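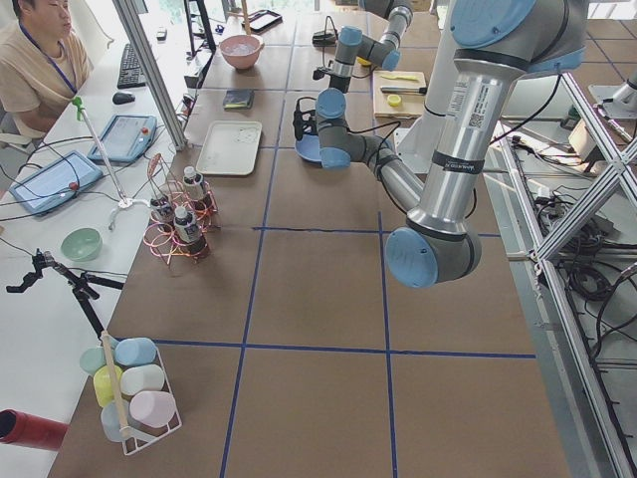
Brurkuno Manipulation Group, Department of Mechanical Engineering, Drestcombe

4. Cell Setup and Upkeep

The two-arm cell, known in the lab as Iretti after a grant proposal that did not get funded, has been in service since April. Most papers give the upkeep of such a cell one sentence, usually with the word "periodically" in it. We kept a log, and the log was humbling. Of the 105 stoppages recorded, 76 had nothing to do with the arms, the controllers or the learned policy. They were caused by cardboard, tape and cable.

4.1 The work surface

The table is covered with brown cardboard. Our first surface was a machined plate, which was flat, handsome and very good at ending the career of a gripper finger. Cardboard gives a little under a bad descent, and a panel can be swapped in less time than it takes to fill in the form for a new finger. Blue tape divides the panels into a grid, and each start position is recorded as a cell of that grid.

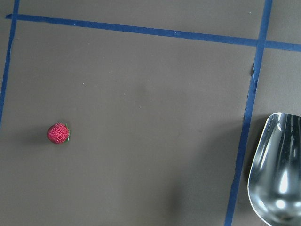 Tape wears, and its wear is easy to overlook. The localization routine (Gautier, our own code) fits straight lines to the tape edges in the wrist view and corrects the hand-eye transform from them. A frayed edge, or a small bump like the one just below the crossing, to the left of the scoop, can pull the fitted line to one side. The strawberry does not care, but the grasp planner does. We now replace any strip with a raised edge before the day's first run, a rule proposed by Margit Fülöp and resisted by everyone who had to kneel on the table.

4.2 Wrist camera check

Each morning the arm is sent to a fixed pose over a tape crossing, with one dish left on the table as a coarse check on exposure. If the fitted crossing has moved from its stored position, the bracket screws are tightened and the calibration is repeated.
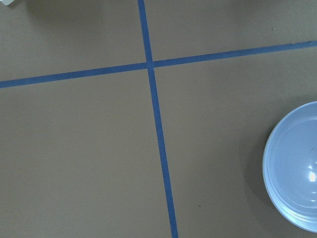 Figure 3. Wrist view of a tape crossing, with a light blue bowl at right.

The full calibration takes up to 500 poses, and we skip it whenever the short check passes. Crumbs are brushed off first. Gautier once treated a crumb as a feature with great confidence.

4.3 Cables

The gripper cable is the part we replace most often. It has to be long enough for the wrist to turn and short enough not to sweep the crockery - two requirements that do not quite meet.
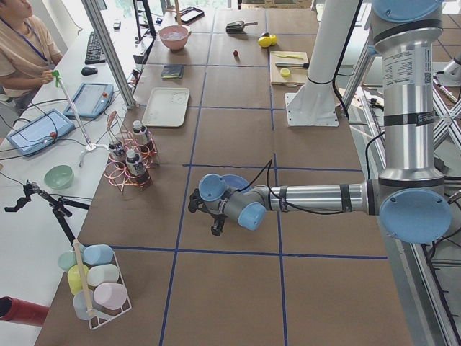 Our compromise is a loose loop at the wrist, retied by hand and inspected every 3,000 grasp cycles. Eamon Ó Ceallaigh tried a printed cable guide for part of the spring. It protected the cable well and broke at the hinge, so the guide then needed an inspection interval of its own. We went back to the loop. Both arms are held stopped from their pendants during retying, and the wrist check in Section 4.2 is repeated before the next run.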